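Pavimano | Projektkanal Handhabung und Teleoperation
Thread: Wie ein Roboterarm das Greifen aus einer Kiste vorgeführt bekommt (1/14) 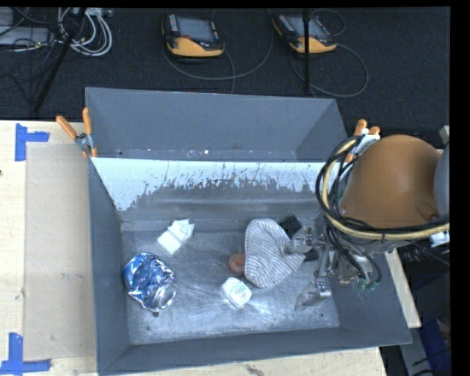

2/14
Das Institut Pavimano befasst sich seit Februar mit der Frage, wie Beschäftigte ohne Programmierkenntnisse einem Roboterarm eine Greifaufgabe vermitteln können. Untersucht werden zwei Verfahren: das Führen des Arms von Hand und die Fernsteuerung über ein Eingabegerät. Gearbeitet wird mit gemischtem Inhalt. Eine zerknitterte Folienverpackung in Blau und Silber stellt andere Anforderungen als ein gestreiftes Tuch, obwohl beide in derselben Metallkiste liegen. Die Bedienperson muss für jedes Teil neu entscheiden, aus welcher Richtung sie den Greifer heranführt.

3/14
Zum Umfang: Die erste Projektphase umfasst 812 Vorführungen. Als Vorführung gilt ein vollständiger Vorgang vom Anfahren der Kiste bis zum Ablegen des Gegenstands. Abgebrochene Vorgänge werden gesondert abgelegt und nicht gelöscht.

4/14
Bei der Handführung wird der Arm nachgiebig geschaltet und von der Bedienperson unmittelbar bewegt. Das Verfahren ist schnell erlernt. Nach einer kurzen Unterweisung gelingt den meisten Teilnehmenden ein brauchbarer Griff an formstabilen Gegenständen.

5/14
Schwieriger wird es an den Seitenwänden. Wer den Arm von Hand führt, steht zwangsläufig nahe an der Kiste und verdeckt sich mit dem eigenen Unterarm häufig die Sicht auf die Fingerspitzen. In den Protokollen ist dies der am häufigsten genannte Kritikpunkt.

6/14
Bei der Fernsteuerung überträgt ein Eingabegerät der Firma Rorier die Handbewegung auf den Arm. Die Bedienperson sitzt abseits und verfolgt den Vorgang am Bildschirm. Die Einarbeitung dauert länger. Für die Fernsteuerung sind deshalb 105 Übungsvorgänge je Person vorgesehen, die nicht in die Auswertung eingehen.

7/14
Textilien bleiben der anspruchsvollste Teil der Aufgabe. Ein Tuch verändert bei jeder Berührung seine Form, und eine Falte, die sich eben noch greifen ließ, liegt im nächsten Moment flach auf dem Boden der Kiste. Eine Bewegung lässt sich hier kaum unverändert wiederholen. Wir bitten die Bedienpersonen daher, einen missglückten Ansatz sichtbar zu korrigieren und nicht von vorn zu beginnen.

8/14
Solche Korrekturen haben für das Training einen eigenen Wert. Ein Modell, das ausschließlich fehlerfreie Griffe gesehen hat, verfügt über keine Grundlage für den Fall, dass der Gegenstand wegrutscht. In der Datenbank werden Korrekturen mit einem eigenen Merkmal versehen.

9/14
Festlegungen für alle Vorführungen:
Die Reihenfolge der Gegenstände ist freigestellt.
Das Tempo bestimmt die Bedienperson.
Zwischen zwei Vorgängen fährt der Arm in die Ausgangsstellung zurück.
Die Kiste wird während eines Vorgangs nicht verschoben.
Der Not-Halt muss jederzeit erreichbar sein.

10/14
Zur Anordnung: Nach jeweils 7 Vorgängen wird der Inhalt der Kiste neu gemischt. In der Erprobung hatten wir zunächst längere Serien vorgesehen. Dabei gewöhnten sich die Teilnehmenden an die Lage einzelner Teile und griffen zunehmend aus dem Gedächtnis.

11/14
Die Auswertung erfolgt gemeinsam mit dem Ingenieurbüro Abbasi. Verglichen werden Dauer, Anzahl der Nachgriffe und Weglänge des Greifers. Hinzu kommt eine schriftliche Befragung zur körperlichen und geistigen Beanspruchung. Die Fragebögen werden ohne Namensangabe geführt.

12/14
Ein Zwischenstand: Fast 200 Vorführungen aus der Fernsteuerung sind bereits geprüft und freigegeben. Bei der Handführung ist die Prüfung noch nicht abgeschlossen. Einen Vergleich beider Verfahren veröffentlichen wir erst, wenn die Datensätze in gleicher Tiefe gesichtet sind. Anfragen nach vorläufigen Erfolgsquoten können wir aus diesem Grund derzeit nicht beantworten.

13/14
Die zweite Phase findet am Standort Rurnport statt. Dort sollen Beschäftigte aus der Kommissionierung die Vorführungen übernehmen. Der Ablauf ist mit der örtlichen Arbeitnehmervertretung abgestimmt, die Teilnahme ist freiwillig und erfolgt während der Arbeitszeit.

14/14
Die Unterweisungsunterlagen zu beiden Verfahren stellt Pavimano Ausbildungsbetrieben und Hochschulen auf schriftliche Anfrage zur Verfügung. Bitte geben Sie dabei an, ob Ihre Einrichtung über einen handführbaren Arm verfügt; die Unterlagen liegen in zwei Fassungen vor. Fachliche Rückfragen können unter diesem Beitrag gestellt werden und werden gesammelt beantwortet.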